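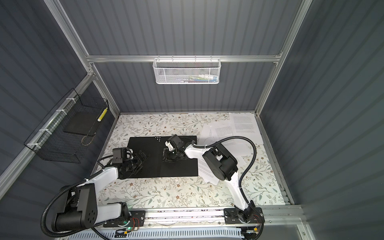 How long should a new vinyl tablecloth rest before it is trimmed?
Leave it flat overnight, or longer if the fold lines still show in the morning.

Section 4. Fitting the Ilinwood table cover

These steps apply to the Fudell and Mwaipopo prints. Both are sold off the same 49-inch roll. For tables wider than that, see Section 6, Joining two widths.

You will need a tape measure, sharp scissors, a soft pencil, a damp cloth and the packet of corner clips.

1. Clear the table and wipe it down. Crumbs left under the cover will show as bumps.

2. Measure the length and width of the top. Add the overhang you want on each side. Most people choose 4 inches.

3. Unroll the cover with the printed side up. A 73-inch length is enough for a table that seats six.

4. Line up the print with one long edge of the table. Check it from both ends before going on.

5. Smooth the cover from the middle toward the edges with your palms. Lift and lay it again if a crease forms.

6. Turn back the overhang and draw the cutting line on the underside.

CAUTION: Do not cut the cover on the table. Scissors and knives will mark the wood. Move it to a floor or a cutting mat.

7. Cut along the line in long strokes, then put the cover back and press on the corner clips.

Note: The clips fit tops up to 1 inch thick. Thicker clips can be ordered from Umoden under the same part name.

Removing fold lines

Turn the cover face down and warm the crease with a hair dryer on low, held about 8 inches away. Keep the dryer moving. Press the spot flat with a folded towel and let it cool before you touch it again.

CAUTION: Never use an iron. The backing softens quickly and will stick to the plate.

Daily care

Wipe with warm water and a little dish soap. Dry it before stacking books or paper on top, as ink can transfer to a damp surface. Use a trivet under anything straight from the stove or a 400-degree oven.

Store the cover rolled, print side out. For stains, see Section 5.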